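Bathroom Box FAQ
Caltthorpe Short Lets: Guest Information
Last updated 2025-03-27

Guests at Caltthorpe stay anywhere from a long weekend to most of a winter, and sooner or later all of them write to us about the bathroom. It is a small bathroom. We know. The questions below come in often enough that we've given up answering them one at a time.

Why is there no bathroom cabinet?

There was one. It came down in November, along with a good deal of plaster, and the wall has been judged unfit to hold anything heavier than a mirror. Every apartment now has a lidded white box for your toiletries instead. It lives on the shelf by the bed and goes with you to the bathroom if you feel like carrying it.

How big is the box?

Big enough for a rolled towel and a reasonable person's supplies. People with a nine-step skin routine should ask for a second box. There's no charge and we don't keep a list.

What do people put in it?

Everything. We assumed soap and toothpaste, and we were naive. A box that has been in use for a while tends to become a junk drawer with better hygiene: cotton swabs, a comb, small scissors, a tin of NIVEA MEN, a coil of black cable, a teddy bear. There's no rule against the bear. 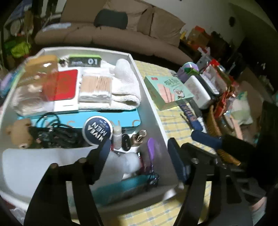 One guest, after six weeks in the Brunner building, wrote to say that the only system that had ever worked for her was flat things on the bottom, tall things along the wall, and anything used before coffee on top. We've passed this on to new arrivals ever since. Some of them even read it.

Is there a correct way to pack it?

See above. We'd add two things. Put scissors in with the points down or in a case, and keep anything with a screw cap upright. Shampoo has a way of finding the one item you can't wash.

Can I keep cables and chargers in with my toiletries?

You can, and it seems everyone does. We'd suggest a zip pouch. A loose cable will tie itself to a comb overnight without any help from you.

The box has a label on it. Can I take it off?

The stick-on label with your apartment number, please leave. It's how the box gets back to you when the cleaners move things. Tags from your own shopping are yours to deal with, and there's a trash can under the sink for exactly this kind of decision.

May I leave the box on the bed?

While you're sorting it, sure. The bed is the only flat surface of any size in most of the apartments, and we'd do the same. Please move it before you put the towel and the open lotion in the same place. Sheets with lotion on them go through the wash twice, and a few have never been the same.

I've found things in my box that aren't mine. What now?

Boxes are emptied and wiped between stays, but now and then a hair tie or a sample bottle hides in a corner. Drop it at the desk. Please don't use it, however nice it smells.

I left something behind. Do you have it?

Quite possibly. We hold things for 14 days, unopened or otherwise, and mail them if you cover postage. Last year's shelf took in 86 items, the great majority of them combs. We don't mail half-used soap. We've been asked.

Can I buy a box to take home?

Yes, oddly enough. They're made by Cerico and we keep a few at the desk. The Brutau model is a little deeper and has a lid that clips. The standard one has a lid that rests on top and hopes for the best.

How do I clean it?

Warm water, dish soap, a cloth. Dry it properly before you put anything paper or cardboard back in, including the box your toothpaste came in, which you could also just throw away. Don't put it in the dishwasher. One went through on the hot cycle last year and came out shaped like a canoe.

What happens if I break it?

Tell us and we'll bring you another. The first is free. After that it comes off your deposit, mostly to discourage people from standing on them to reach the top shelf. They aren't built to hold 100 pounds, let alone a grown adult with a suitcase.

Will there ever be a cabinet again?

The builder says yes. He hasn't said when, and he stopped meeting our eye some time ago. Until then, extra boxes are in the hall closet on each floor, second shelf, behind the ironing board. Lids are on the shelf below. Please take one of each.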